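Sorting robots at Flaris: staff questions

Will I lose my job?
No posts are being cut. The 13 people now on the returns bench keep their grade and pay. Two will move to checking and repairs in July.

What will the robots do?
They will handle small mixed items, the slowest part of the bench. Boxes, soft toys and rolls of tape all come through the same line.
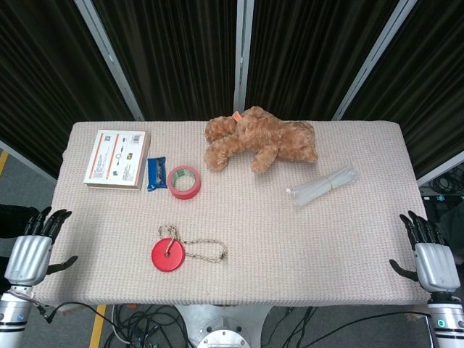
Anything a robot can't place goes to a person. At the Drakitz site that was nearly 108 items a shift.

Do I need training?
Yes. It takes three hours, paid, on shift.

Can I work next to one?
Stay outside the yellow floor tape while it is running.

Who do I ask?
Your shift lead, or the Flaris staff desk.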